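Carved stone panel over a side door, how do I find the sculptor?

Griltent
Posted 11/20/19

I'm putting together a page on the old buildings in our town and I'm stuck on one of them. There is a relief over the side door of the former savings bank, two seated women with a beehive between them. The stone is too weathered to show a signature. The town library has the architect's name but nothing on who did the carving. Where would you look next?

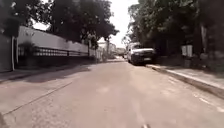 Stello
Start with the building accounts if the bank's papers survived. Carvers were often paid separately from the masons, so the name may be in a list of payments and nowhere else. I found mine on page 143 of a ledger that had no index. Also check the bottom edge of the panel in low sun. January is good for that, because the light comes from the side most of the day and shallow letters show up.

Pleninar
Beehives are common on banks. They stand for saving. Could be anybody.

Yazıcı
I would add the local newspaper for the week the bank opened. Opening reports tend to name everyone who worked on the place, down to the plasterer.
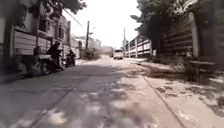
If the paper is only on microfilm, ask for the reel by date and read the inside pages too. The report I needed was on the back page under a notice for a cattle sale. Then look at the architect's other buildings. Many architects used the same carver for years, and if one of those is signed you can compare the hands and the folds of the drapery. It's not proof, so put "attributed to" on your page until you find a document.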